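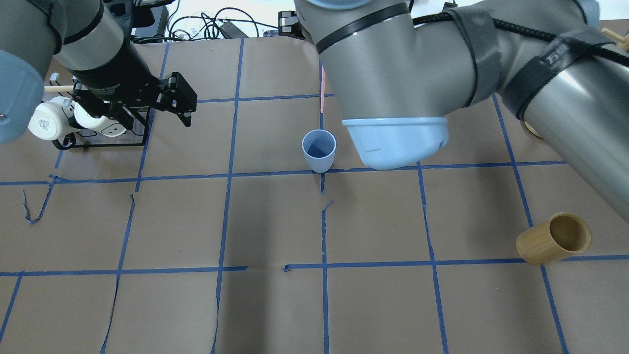 Paintings Conservation Department, Prutden Museum

Parviz Zarei painted the river panels at Varnano over two winters, working in egg tempera on poplar. The gesso went on in thin coats, each scraped flat before the next. His account book lists 377 eggs and one bill from Nouri, the color dealer, for green earth and a poor grade of lead white.

The white has caused most of the trouble. Under magnification it shows coarse grains in a lean binder, and losses follow the wood grain along the lower third of each panel. Panel 444, the view toward Mutora, was filled with wax at some earlier date. The wax came out in March with a heated spatula and mineral spirits. New fills are chalk and rabbit-skin glue, toned in watercolor and left slightly below the level of the paint. Varnish tests continue on the sky.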